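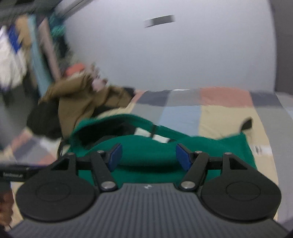

자주 묻는 질문

Dillano 가방·의류 수선 이용 안내

접수 전에 많이 문의하시는 내용을 모았습니다. 찾는 내용이 없으면 접수 화면의 문의란에 남겨 주세요. 전화 상담은 오전 10시부터 오후 5시까지이며 점심시간에는 연결되지 않습니다.

접수와 발송

어떤 물건을 맡길 수 있나요?
천으로 된 가방과 의류를 받습니다. 배낭, 어깨가방, 장바구니, 여행용 파우치, 점퍼, 바지, 조끼, 우비가 대부분입니다. 가죽이 손잡이나 지퍼 끝처럼 일부에만 쓰인 제품은 접수할 수 있지만 전체가 가죽인 제품은 받지 않습니다. 신발, 텐트, 침낭, 바퀴 달린 캐리어도 받지 않습니다. 모자는 챙 심지가 부러지지 않은 경우에만 접수합니다.

다른 곳에서 산 제품도 되나요?
됩니다. 구입처와 상표는 상관없습니다. 다만 제조사의 보증 기간이 남아 있다면 제조사에 먼저 문의하시기를 권합니다. 다른 곳에서 손을 댄 제품은 보증이 거절되는 경우가 있습니다.

접수는 어떻게 하나요?
홈페이지에서 접수서를 작성하면 접수번호가 문자로 발송됩니다. 번호를 종이에 적어 물건과 함께 넣고 택배로 보내 주세요. 접수번호가 없는 상자는 보낸 분의 전화번호로 확인하는데, 이때는 견적이 하루 이틀 늦어집니다. Skatel 무인 접수함을 이용하실 때는 접수번호를 화면에 입력하면 칸이 열립니다. 접수함 위치는 지점 안내 페이지에 있습니다.

사진을 꼭 올려야 하나요?
필수는 아닙니다. 손상 부위가 보이는 사진을 올려 주시면 대략의 금액을 미리 알려 드릴 수 있습니다. 전체가 나온 사진 한 장과 가까이 찍은 사진 한 장이면 충분합니다. 안감이 찢어진 경우에는 뒤집어서 찍어 주세요. 최종 금액은 물건을 받은 뒤에 정해집니다.

포장은 어떻게 해야 하나요?
종이 상자나 두꺼운 택배 봉투를 쓰시면 됩니다. 주머니 안의 물건은 모두 꺼내 주세요. 동전, 이어폰, 카드가 남아 있으면 따로 봉투에 담아 돌려 드리지만 운송 중에 없어진 물건은 보상하지 않습니다. 길이 조절 끈은 가장 길게 풀어 놓은 상태로 보내 주시면 검수가 빠릅니다. 떨어져 나온 버클이나 단추, 지퍼 손잡이가 있으면 작은 봉투에 넣어 함께 보내 주세요.

세탁을 해서 보내야 하나요?
네. 세탁 후 완전히 말려서 보내 주세요. 흙이나 기름이 묻은 원단은 바늘이 잘 들어가지 않고 접착 심지가 붙지 않습니다. 오염이 심하면 작업 전에 세탁비가 추가되거나 반송될 수 있습니다. 물세탁이 안 되는 제품은 먼지만 털고 접수서에 '세탁 불가'라고 적어 주세요.

한 번에 여러 벌을 보내도 되나요?
접수서 한 장에 3점까지 적을 수 있습니다. 더 있으면 접수서를 한 장 더 작성하고, 상자는 하나로 합쳐도 됩니다. 왕복 택배비는 상자 기준으로 계산합니다.

수선 내용

지퍼만 바꿀 수 있나요?
가능합니다. 슬라이더만 닳은 경우에는 슬라이더만 교체하고, 이가 빠졌거나 테이프가 찢어진 경우에는 지퍼 전체를 교체합니다. 방수 지퍼는 색이 많지 않아 검정이나 회색으로 바뀔 수 있습니다. 색이 달라지는 작업은 반드시 먼저 동의를 받습니다.

같은 색 원단으로 덧댈 수 있나요?
보유 원단은 색상표로 319종입니다. 그중 가장 가까운 것을 골라 견적과 함께 사진으로 보내 드립니다. 오래 입은 옷은 햇빛과 세탁으로 색이 빠져 있어서 같은 색 번호의 원단을 대도 차이가 납니다. 초록과 카키 계열은 특히 색이 다양해서 화면으로 본 것과 실물이 다르다는 의견을 가끔 받습니다. 색이 중요한 분은 원단 조각을 우편으로 먼저 받아 보실 수 있습니다. 조각은 무료이고 우편료만 부담하시면 됩니다.

끈을 새것으로 바꾸고 싶습니다.
어깨끈, 가슴끈, 손잡이, 조임끈 모두 교체할 수 있습니다. 폭과 길이를 접수서에 적어 주세요. 길이를 모르시면 원래 끈과 같게 만듭니다. 끈 끝이 풀린 정도라면 교체하지 않고 열로 마감하거나 접어 박는 것으로 해결됩니다. 웨빙 끈은 검정이 기본이며 다른 색은 주문 후에 들어오므로 기간이 늘어납니다.

Jevwood 원단 제품도 수선되나요?
됩니다. Jevwood 원단은 안쪽에 코팅이 있어 한 번 뚫린 바늘구멍이 그대로 남습니다. 그래서 박음선을 뜯어 옮기는 작업은 하지 않고, 기존 선을 따라 다시 박거나 안쪽에 테이프를 붙입니다. 코팅이 끈적해지거나 가루로 떨어지는 제품은 수선해도 오래 가지 않아 접수하지 않습니다.

방수 기능이 돌아오나요?
봉제선 테이프는 다시 붙일 수 있습니다. 겉감의 발수 처리도 유료로 해 드립니다. 원단 자체의 방수막이 벗겨진 경우에는 되돌릴 방법이 없습니다. 수선 후의 방수 성능은 수치로 보증하지 않습니다.

품이나 길이를 줄일 수 있나요?
바지 길이와 소매 길이는 줄일 수 있습니다. 어깨와 품은 안감이 없는 옷만 작업합니다. 늘리는 작업은 시접이 남아 있을 때만 가능하고, 늘린 자리에 예전 접힌 선이 보일 수 있습니다.

로고나 자수를 지울 수 있나요?
자수는 뜯을 수 있지만 바늘 자국이 남습니다. 인쇄된 로고는 지우지 않습니다. 덧댐 천으로 가리는 방법은 가능합니다. 상표를 새로 달거나 다른 제품의 상표로 바꾸는 작업은 하지 않습니다.

비용과 기간

견적은 언제 나오나요?
물건이 도착하면 검수 후 문자로 보냅니다. 견적에 동의하셔야 작업이 시작됩니다. 답장이 없으면 같은 번호로 한 번 더 연락드리고, 그래도 답이 없으면 보관으로 넘어갑니다.

견적이 마음에 들지 않으면 어떻게 되나요?
작업하지 않고 돌려보냅니다. 견적 비용은 없으며 왕복 택배비만 청구됩니다.

기간은 얼마나 걸리나요?
견적 동의 후 보통 3주입니다. 봄과 가을 환절기에는 더 걸립니다. 2월은 접수가 적은 편이라 겨울옷을 이때 보내시면 비교적 빨리 받으실 수 있습니다. 날짜를 지정한 급행 작업은 운영하지 않습니다. 여행이나 행사에 쓰실 물건은 여유를 두고 보내 주세요.

작업 중에 금액이 바뀌기도 하나요?
안감을 뜯은 뒤에 다른 손상이 나오는 경우가 있습니다. 이때는 작업을 멈추고 다시 연락드립니다. 동의 없이 금액을 올리지 않습니다. 예상보다 작업이 간단하면 차액을 빼고 청구합니다.

결제는 언제 하나요?
작업이 끝난 뒤 결제 링크를 보내 드립니다. 카드와 계좌이체를 쓸 수 있고, Tan 매장에서 찾으실 때는 현금도 받습니다. 현금영수증은 결제 화면에서 신청하세요.

보관과 반송

완성된 물건을 얼마나 보관해 주나요?
완성 안내 문자를 보낸 날부터 46일입니다. 그 뒤에는 착불로 접수서의 주소로 발송합니다. 주소가 바뀌었으면 접수 조회 화면에서 수정해 주세요. 발송 문자를 받은 뒤에는 수정할 수 없습니다.

다른 사람이 대신 찾아가도 되나요?
접수번호와 맡긴 분의 전화번호 뒷자리를 알면 됩니다. 위임장은 필요 없습니다.

교체한 헌 부품도 돌려주나요?
접수서에서 '부품 반환'을 선택하시면 함께 넣어 드립니다. 선택하지 않으면 폐기합니다. 견적 단계에서도 바꾸실 수 있습니다.

수선한 자리가 다시 터졌습니다.
같은 자리가 다시 터지면 수령 후 석 달까지 무료로 손봐 드립니다. 택배비도 저희가 부담합니다. 바로 옆의 원단이 새로 찢어진 경우는 해당되지 않습니다. 새 접수서를 쓰지 마시고 예전 접수번호로 문의해 주세요.

받은 물건이 제 것이 아닙니다.
사용하지 마시고 바로 연락 주세요. 회수와 재발송 비용은 저희가 냅니다.

집에서 관리하기

수선한 가방은 언제부터 써도 되나요?
박음질만 한 가방은 받은 날부터 쓰셔도 됩니다. 접착 작업이 있었던 제품은 동봉된 쪽지에 날짜가 적혀 있으니 그때까지는 물에 닿지 않게 해 주세요.

세탁기에 돌려도 되나요?
원래 세탁기를 쓸 수 있던 제품이면 됩니다. 지퍼를 닫고 끈을 안으로 넣은 다음 세탁망에 넣으세요. 건조기는 권하지 않습니다. 봉제선 테이프가 열에 들뜹니다. 다림질이 필요하면 천을 한 장 덮고 낮은 온도로 하세요.

천 가방은 어떻게 보관하나요?
속을 비우고 어두운 곳에 두세요. 접어서 오래 두면 코팅 원단은 접힌 선부터 벗겨집니다. 걸어 둘 자리가 없으면 종이를 조금 넣어 눕혀 두는 방법도 있습니다. 비닐봉지에 밀봉하면 습기가 빠지지 않으니 통풍되는 천 주머니를 쓰세요.

작은 구멍은 직접 막아도 되나요?
수선 테이프를 붙여 쓰셔도 됩니다. 나중에 맡기실 생각이 있으면 순간접착제는 쓰지 마세요. 굳은 접착제는 제거가 안 되고 그 부분의 천을 잘라내야 합니다. 올이 풀린 곳은 당기지 말고 그대로 보내 주세요.

수선용 실이나 버클만 살 수 있나요?
Tan 매장에서 낱개로 판매합니다. 택배 판매는 하지 않습니다. 재고는 전화로 확인하실 수 있고, 버클은 끈의 폭을 재서 오셔야 맞는 것을 찾을 수 있습니다.

접수서 작성하기
접수 조회
지점 안내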